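Does oiling a tabletop beat lacquer? (Mirnano finish)

mdinu_viorica
Biltell wants $170 for a can of Mirnano. They say one coat lasts years. I doubt it. My glossy top still looks like this.

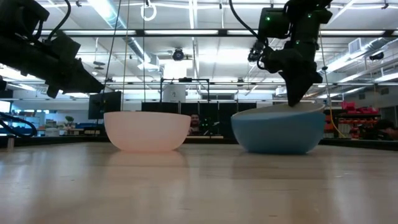

Reply 2 – Marius Stanciu
Save your money. Lacquer is fine until it chips, then you sand all of it. I oiled mine in July, 24 hours between coats.
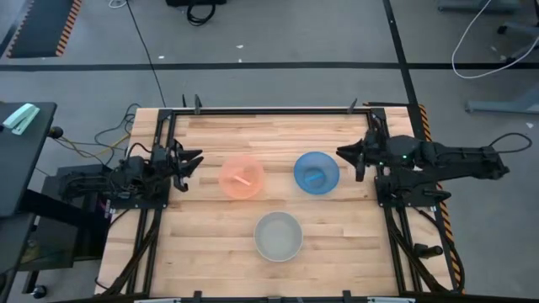

Light wood strips, brown grain

Reply 3 – grirk26
Disagree. Oil stains under anything hot – ask me about curry. 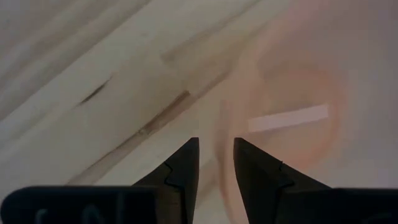 And "lasts years" according to who? The can doesn't say.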